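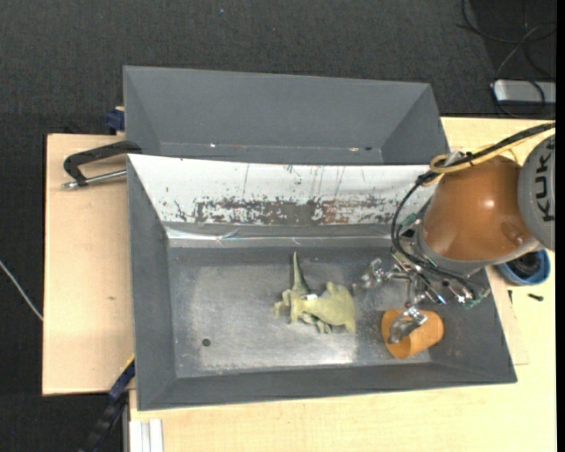 *Bin-to-bin grasping cell: toy dinosaur, orange cup, KUKA arm.*

Stop throwing away the bad grasps.

Writing this fast between sessions so forgive the typos. We've been gathering grasping examples for Karaki, our picking model, since October, and the habit I keep running into (at Jollgate, at Stustamthorpe, in my own notes) is people trimming the set down until it's only clean pickups. Arm goes in, fingers close, object goes up. Keep. Everything else in the trash.

Bad idea. Look at what the arm has to deal with. A lumpy dinosaur with a long spike sticking up. A cup on its side in the corner, near the wall. Scratched metal, shiny tape along the seam. That's one bin. There are a hundred ways to get that wrong and the model needs to see plenty of them, with a label that says wrong.

Our last batch was 1,402 attempts. Someone wanted to drop every miss before training. Maya Qaisi said no, loudly, and she was right. The misses tell you where the edge is. A cup grabbed by the rim that slips out half way up teaches more than another easy grab from the middle of the floor.

Second gripe, tidy bins. People reset the objects by hand and put them down nicely, standing up, well apart. Hands are polite like that. Dump them. Let stuff land on its side, let it roll into the corner. If the cup is always upright in your data you've built a very expensive upright-cup picker.

Yes it's slower. Labeling failures is dull work, and after 12 in a row you start clicking without looking. So swap people out. We do 3 short shifts now instead of one long one and the labels are definitly better.

The Zeltau crowd will say more data fixes it all, just run the arm overnight. More of what though? Overnight runs with a filter on the end give you a bigger pile of the same easy picks.

Keep the drops. Keep the weird ones, write down what went wrong, even if its only one word. Storage is cheap. Ok, back to the cell.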